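**Wyn Jenkins** · thread

Read the Condico job posting for a "Community Grants Officer" in Plundville twice now. Going to go through it here, seeing as three people sent it to me asking if they should apply.

---

First thing. The posting says the grants program "puts local groups in the driver's seat." Then the duties section has the officer sending every award over to the Patamora head office for sign-off. Every one. Whose seat is that?

---

The contract is 12 months, "with possibility of extension subject to funding." Anyone who has worked on these programs knows how to read that. You spend the last four months looking for your next job and the groups you support can tell.

---

Also, the listed duties run to 18 bullets. I've done this kind of work. You can do site visits and mentoring well, or you can do reporting, monthly finance reviews, event planning and "other tasks as assigned" well. One person is not doing both.

---

They want a degree, five years of grants work, fluent written English, a driver's license and "deep roots in the community." The people in Plundville with deep roots in the community have been running the food pantry and the tenants' group for years without a degree in anything. They won't get past the first screen.

---

Someone replied that HR "can be flexible on education." Fine. Then write "or equivalent experience" in the posting. It's three words. People who have been turned away a lot don't apply on the strength of a rumor.

---

No salary range. "Competitive, based on salary history." I'd hoped we were done with salary history. If you were underpaid at your last nonprofit, congratulations, you get to be underpaid at this one.

---

To be fair to them, because I'll get emails: the deadline is reasonable, they name the supervisor, and they say who pays for travel. Plenty of postings don't manage that much. The last Lougher one didn't even say which country.

---

The line that bugs me most is "will empower 70 grassroots organizations." There's one officer. Work out how many hours a month each group gets after the 18 bullets are done. I'd like to see whoever wrote that number try it with a bus that stops running at six.

---

And what counts as empowered? In the Lougher program I was on, it meant the group had been to a two-day training and signed the sheet. I collected those sheets. Some of the groups had folded by the time the report went out, and they stayed in the total.
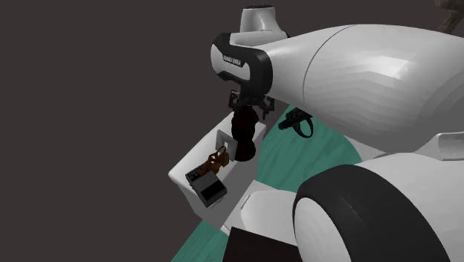
---

So, should you apply? If you need the work, yes, obviously. I'm not telling anyone to turn down a paycheck over my opinion of a duties list.

---

But ask these in the interview. What happened to the last officer? How much of the budget goes out as grants and how much stays in Patamora? Can I approve anything at all myself, even a small amount for printing?

---

If they can't answer the budget one on the spot, ask for it in writing. I did that once and waited 10 weeks. I'd already started by then, so that was on me.

---

Replies are open until Wednesday. If you work at Condico and I've got the sign-off part wrong, send me the policy and I'll post it.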